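Software Engineer, Manipulation Planning and Control
Griseo team, Lomstead
Full time, on site with flexible days

We write the software that lets a pair of small robot arms handle cloth. Towels, pillowcases, shirts, the odd fitted sheet (we're still arguing about fitted sheets). Our team is called Griseo, after the planner we build, and we're looking for 2 engineers to join us, starting in October if that works for you.

If you've worked with rigid objects before, you know how much you lean on the idea that a thing keeps its shape. A mug is the same mug after you pick it up. A cloth has a new shape every time a finger touches it, and half of it is hidden under the other half. We think that makes it one of the most fun problems in robotics right now, and we'd love more people to think about it with!

What you'd be working on

Griseo takes in camera views and joint readings, guesses where the corners and edges of a cloth might be, and picks the next grasp for each arm. Underneath sits Donex, our control layer, which turns those choices into smooth motion and keeps the two arms from pulling against each other. Donex is in good shape. Griseo is younger and messier, and most of your time would go there.

In your first few months you would probably:

- Rewrite the part of the planner that decides when to regrasp. It's a pile of hand-tuned rules at the moment and it shows.
- Improve how we track a cloth edge when a gripper blocks the view of it.
- Add tension limits to two-arm moves in Donex, working with Miroslava Chornovol, who wrote most of it.
- Help out with our replay tool, so that anyone can pull up a bad run and step through what the planner believed at each moment.
- Spend real time at the bench. Everyone here runs their own code on the arms.

We keep 39 standard tasks that every release has to get through before it's merged to the main branch. You'll come to know them well, and you'll be welcome to add nastier ones.

What we hope you bring

You write clear Python and can find your way around a C++ codebase. You've had code running on a physical robot of some kind, whether at work, in a lab or in your garage. You're comfortable with kinematics and coordinate transforms, and you know the feeling of chasing a bug for a whole afternoon and finding a flipped sign.

It would be great if you also know one or two of these: learned perception, motion planning for two arms, simulation of soft materials, real-time control. Please don't hold back if your list is short. Hnat Kravets, who leads the planning work, came to us from mapping software and had never touched a gripper.

We don't ask for a degree. We do ask that you like writing things down, as we rely on short design notes far more than on meetings.

The team and the place

There are 18 of us at Lomstead, and seven work on Griseo and Donex day to day. The lab is on the same floor as the desks, so you can push a change and walk over to try it. Bench time is booked in half-day slots — mornings go first.

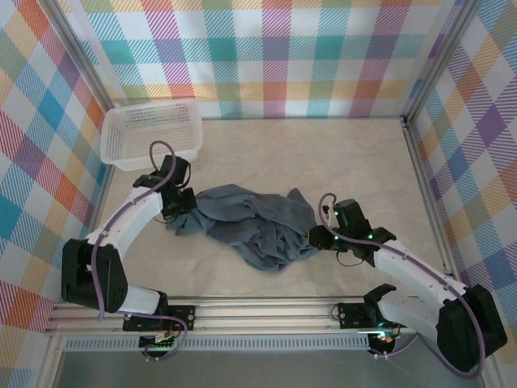
Both grippers on a crumpled blue cloth at one of our two-arm benches.

How to apply

Send us a résumé and a page or less about a piece of robot software you worked on: what it had to do, where it went wrong and what you changed. Code links are welcome, but private work is fine to describe in words. Put "Kermani" in the subject line so your note lands in the right inbox (it's our internal name for this hiring round).

We start with a video call with Hnat. After that comes a paid practical task using recorded runs from our own benches, then a visit to the lab, where you'll pair with Miroslava on a small change to Donex and try it on the arms. We reply to everyone, including when the answer is no.

Questions about the role, the tools or the visit can go to the same address as applications, and an engineer on the team will write back.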